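Mamisthorpe Tool Works Open Day

I'd been meaning to go to this for ages, and on February 27, 2020 I finally drove over with my brother-in-law Aurelio (he collects old hand planes, so it wasn't a hard sell!). Parking was five dollars and a muddy walk, but the coffee at the gate was free and very good.

We started in the forge, where Eustaquio Ayala has been heat-treating chisels since I was in grade school. He let us handle a few blanks and talked for ages about handles - he likes ash, Aurelio likes beech, and I left them to it and went to look at the old catalogs upstairs.
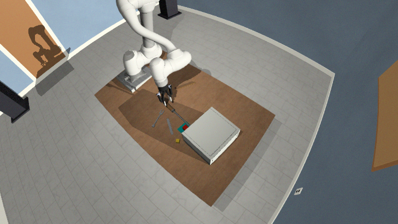

A long, thin screwdriver over a brown mat.

Lunch was in the old packing hall. Get the bean soup, skip the rolls. Afterward we hit the seconds table, where I picked up two marking gauges and a Totach oilstone with a chipped corner. Aurelio came away with a plane he swears he didn't already own - we'll see what my sister says. They're doing another one in August, and I'd go early for the seconds.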